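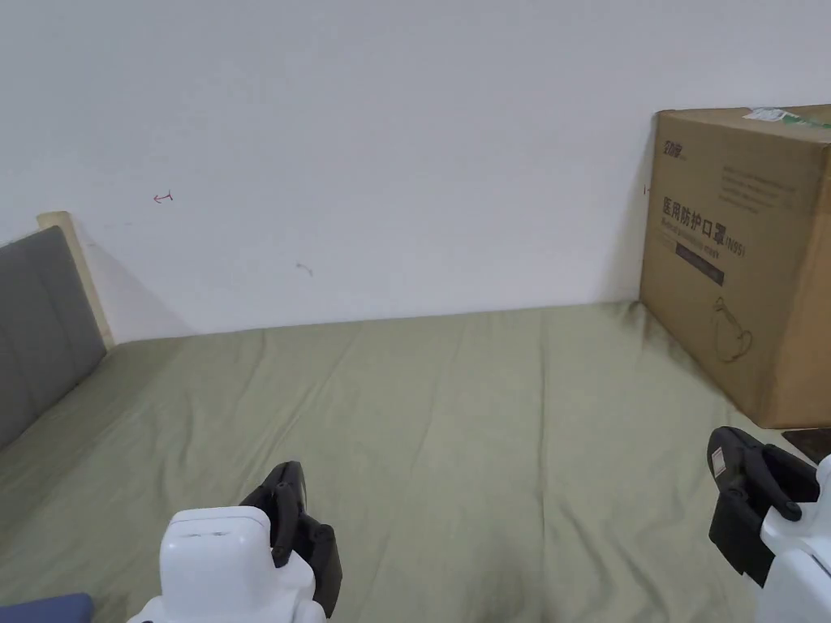
Hiklow는 그리퍼, 로봇 팔, 카메라, 제어기를 같은 조건에서 비교 시험하고 그 결과를 보고서로 제공하는 평가 전문 회사다. 하드웨어를 직접 제조하거나 판매하지 않는다. 시험은 금속 정반 위에서 끝내지 않고 가정 환경의 표면까지 포함한다. 주름이 잡힌 올리브그린색 시트처럼 눌리고 밀리는 바닥에서는 손가락 끝의 접근 높이를 정반 기준값 그대로 쓸 수 없다. 옆에 놓인 큰 골판지 상자는 한쪽 접근 방향을 제한하므로, 양손 그리퍼의 평가 항목에는 몸체 외곽과 주변 물체 사이의 간격이 들어간다.

## 사업 범위

- **그리퍼 비교**: 파지력, 개폐 반복 정밀도, 손가락 유격, 천과 골판지에 대한 미끄러짐
- **로봇 팔 평가**: 위치 반복성, 저속 구간 진동, 정격 하중에서의 처짐
- **카메라 평가**: 무늬가 적은 벽면과 천에서의 특징점 검출, 노출 변화에 대한 응답, 시간 동기 오차
- **제어기 평가**: 명령 지연, 주기 흔들림, 통신 단절 후 복귀 동작

## 시험 방식

그리퍼 한 기종의 기본 시험은 300회 파지로 구성한다. 대상물은 64종이며, 강체와 변형체를 구분해 집계한다. 실패는 미파지, 이탈, 대상물 손상, 주변 접촉으로 분류한다. 성공률만 기재한 보고서는 발행하지 않는다. 원시 로그와 영상은 의뢰사에 함께 전달한다.

손가락 교체형 제품은 교체 직후 영점을 다시 잡고 별도 구성으로 취급한다. 펌웨어가 바뀐 경우에도 이전 결과와 합산하지 않는다. 의뢰사가 권장하는 설정값이 있으면 기본값 시험과 권장값 시험을 나누어 진행한다.

## 시험 시설

시설은 두 곳이다. Iltstead 시험실은 온도를 통제하며 팔과 제어기의 계측을 담당한다. Landomon 시험실은 침실, 주방, 창고 조건을 구성해 그리퍼와 카메라를 다룬다. 두 시험실은 Trajkovski라는 사내 기록 형식을 공용으로 사용한다. 관절값, 개폐 폭, 영상 시각을 한 파일에 저장하고, 형식 명세는 의뢰사에 공개한다.

## 현황

현재까지 132개 구성의 시험을 완료했고 13개 구성이 대기 중이다. 신규 접수분은 11월부터 배정한다. 의뢰 시 기종명, 펌웨어 버전, 통신 방식, 장착 규격을 기재해야 하며, 시제품은 도면 없이도 접수한다. 시험 장비는 보고서 발행 후 의뢰사로 반송한다.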